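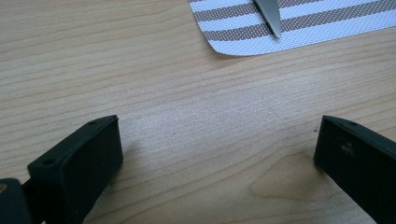
Table surface, pale straight-grained wood, light finish.

Listaso Tabletops: README

1 min read · 9 shares · 4 comments

Surface notes for the Listaso table set. Maintainer: Nazanin Nazari.

Contents
- surfaces/ : 9 tabletops, one folder each
- notes.txt : grain direction, gloss, visible wear

Gloss is graded 1 to 4 by eye. Bright patches from overhead light are kept. Wipe tops with a dry cloth before grading. Last revised in December.

Comments

Chi-keung Choi: Is grain direction relative to the long edge?

Nazanin Nazari: Yes, long edge. Added to notes.txt.

ehlers_k: Folder 4 unpacks fine now, thanks.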